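4.2 Arrangement of the table and the order of putting away

In the previous section we described how the toy kitchen sets were chosen and which pieces were left out. In this section we turn to the way in which the pieces are laid on the table, and to what this layout does to the order in which people later put them away. The question looks small, but it came back in all three rounds of the study, and we think that earlier work on play kitchens has passed over it too quickly. Usually the authors give a list of the toys and the size of the table, and the reader must guess whether the cup stood beside the plate or at the other end.

We start from a simple observation made during the pilot work at the Carnholm site. When adults were asked to clear a table of toy food and dishes, they did not begin with the piece nearest to the hand. Many of them first looked for a container, and then for a piece that could go into it. If a tray, a bowl or a basket was already holding something, this object seemed to work as an invitation: other food was put there too, even when it was of a different kind. If the container was empty, it was more often treated as a dish, and put away together with the other dishes. A piece that is already inside a container therefore has a stronger effect on the result than its size would suggest.

For this reason we decided to describe each layout by relations between pieces, and only after that by distances. We use three kinds of relation. The first is "in", when a piece lies inside another piece, for example a bottle in a colander tray. The second is "beside", when two pieces are close enough that an adult hand laid flat between them would touch both. The third is "apart", which is everything else. We considered adding "on" as a separate relation, for a piece of food that lies on a flat plate, but in the coding it was confused with "in" too often. A plate with a raised rim is for some coders a plate and for others a shallow bowl, and the difference brought us more discussion than knowledge.

The relations are written down before the session begins, and the coder who writes them does not take part in the session. Where two coders disagree about "beside" and "apart", the hand test is repeated on the table itself. We found that disagreement was most common for long pieces, such as bottles and spoons, where one end may be close to a neighbour and the other end far from it. In such a case the nearest end is used.

Grouping by kind and grouping by use

It is useful to separate two ways of grouping the same pieces. In grouping by kind, all fruit goes together, all dishes go together, and the bottles stand in their own place. In grouping by use, the pieces are grouped by what one could do with them: the cup belongs with the orange because of juice, and the bread belongs with the toaster. Children in our earlier work with the Starik set used the second way often, and told us about it without being asked. Adults used the first way more, but they changed to the second as soon as a large appliance was on the table.

This effect of the appliance deserves some words. A toy oven or toaster is the heaviest thing in most sets, and usually the only one with a door. It cannot be put into a container, and so it remains where it is until the end — the other pieces are arranged around it. In the sessions with an oven, food near the oven was cleared later than food near the plate. We do not claim that the oven is the cause of this. It may be that people leave the side of the table with the large object to the end, whatever that object is. A comparison with a plain box of the same size would answer the question, and we did not make it.

The ketchup bottle is a special case for both groupings. It is food, but it is not fruit, and it is handled by the neck like a tool. In grouping by kind it is often left alone, because there is no second bottle in the set. In grouping by use it can go with almost everything. During the preparation we noticed that the coders themselves did not agree on its natural place, and this was one reason for keeping it in the layouts and not removing it. A set in which every piece has one clear place would tell us little about how people decide.

Mixed layouts

The layouts of the third round were all mixed, meaning that at least one piece was placed against the grouping by kind. Seventeen such layouts were prepared, and seven of them were kept after the hand test. Figure 5 gives an example from the wider material.

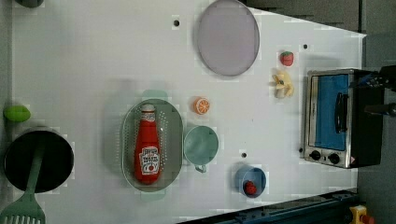
Figure 5. Mixed layout, with a colander tray as container. Relations used in the text: ketchup bottle in the tray; mint-green cup to the right of the tray; halved orange above the cup; strawberry and peeled banana between the plate and the toaster oven.

A further point concerns the distance between fruits of the same kind. When two fruits lie close together, they tend to be picked up one after the other, and this is true even if a third fruit has been placed elsewhere on the table. The third fruit is then remembered late, sometimes only when the person has already said that the task is finished. We call this the "left fruit" effect in our notes, although the same thing was seen with spoons and with cups, and a more general name would be better.

The left fruit is interesting because it can be understood in two ways. Perhaps the person did not see it, as it lay between dishes and was taken for a part of the dishes. Or perhaps the person saw it well, but had already given it to another group, for example to the drinks. The second reading fits with some remarks that were made during the task, such as "this one is for the cup", and we therefore believe that it should not be counted as an error. In the tables of Section 5 a left fruit is reported separately, with the remark of the person where there was one.

Containers which are not quite containers need the same care. The colander is a good example. It has a rim and a floor and can hold many things, but in a real kitchen it is a place of passage: one washes the fruit in it, lets the water run out, and moves the fruit to a bowl. Several adults said this aloud and then took the pieces out again. Others did not hesitate and filled it to the rim. In the Oyelaran layouts, where the container was a closed box with a lid, we did not see any of this moving back and forth, and the sessions were shorter.

We also changed our mind about plates. In the first round a large plate was treated as a neutral dish, and its position was not controlled. Later we saw that a large plate acts as a kind of second table. People who did not like the colander for food used the plate in its place, and collected the pieces there before carrying them away. Whether they did so depended on how far the plate was from the edge where they were standing. From the second round onwards the position of the plate is therefore written down together with the containers, even when it is empty.

What the relation list does not show

The relation list has clear limits. It says nothing about direction, and direction matters for pieces with a handle. A cup with its handle towards the person is taken earlier than the same cup turned away, at least in the small number of cases where we could compare. It also says nothing about colour. Red pieces may attract the eye on a pale table, and a grey tray on the same table may do the opposite. We did not balance the colours between layouts, as the sets were used in the form in which they were bought, and the shop sets have red fruit and light dishes in nearly every case.

A second limit is that the list describes the table before anything is touched. After the first move the relations are different, and a piece that was "apart" may have become "beside" only because something was pushed. In the Atosmont sessions we tried to write a new list after each move, but this made the coding very slow and the coders became tired. The compromise is to write one list at the start and one when half of the pieces are away. The second list is shorter, and it is used only for the analysis of the last five moves, to which we come in Section 4.3.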